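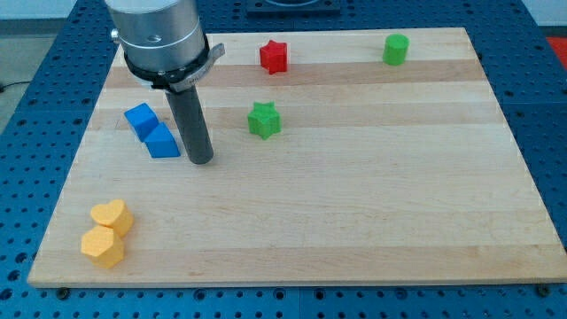 Incidencia 1232
Producto: Garkach, módulo de orden doméstico
Abierta por: Kenza Kabbaj
Asignada a: Anas Zerouali
Estado: en espera de cliente

Kenza Kabbaj, 9:40
Tarea "recoger piezas sueltas", que en el piloto de Elus equivale a recoger los juguetes del suelo. El brazo empuja con la varilla y agrupa por color sobre el tablero de madera. Con las estrellas no hay quejas. Falla con los bloques azules: cuando están casi pegados los toma por una sola pieza y empuja por el centro, con lo que se abren hacia los lados.

Anas Zerouali, 10:15
¿Versión del detector? ¿Pasa lo mismo con las amarillas?

Kenza Kabbaj, 10:22
Versión 574. Con el corazón y el pentágono también, si uno tapa parte del otro. El cilindro verde da otro problema: si queda junto al borde lejano del tablero, el planificador lo descarta por falta de espacio para pasar la varilla por detrás.

Fouad Bennani, 11:05
Lo del cilindro es el margen de seguridad. Está en 13 mm. Bajadlo a 6 mm y repetid sin mover el tablero.

Kenza Kabbaj, 12:30
Hecho. Ya intenta el cilindro y lo trae hacia el centro. Los azules siguen igual.

Anas Zerouali, 13:10
Reproducido aquí. La segmentación va por color y une los contornos cercanos del mismo tono. Solución provisional: activar "separar antes de agrupar". Hace una pasada lateral entre las dos piezas. Es más lento.

Imogen Bickerstaff, 15:45
Pregunta del cliente: ¿se puede anunciar en agosto que recoge un cuarto de juegos?

Anas Zerouali, 16:02
No. Empuja piezas rígidas sobre una superficie lisa y despejada. No levanta nada, no mete nada en una caja y no hemos probado con alfombra, ropa ni peluches. Una persona tarda menos. Para presentar piezas en un banco de taller lo veo más cerca, siempre que lleguen separadas.

Imogen Bickerstaff, 16:10
Se lo paso así.

Pendiente: Kenza repite la prueba con la separación activada y adjunta el registro. El margen de 6 mm queda solo en este equipo.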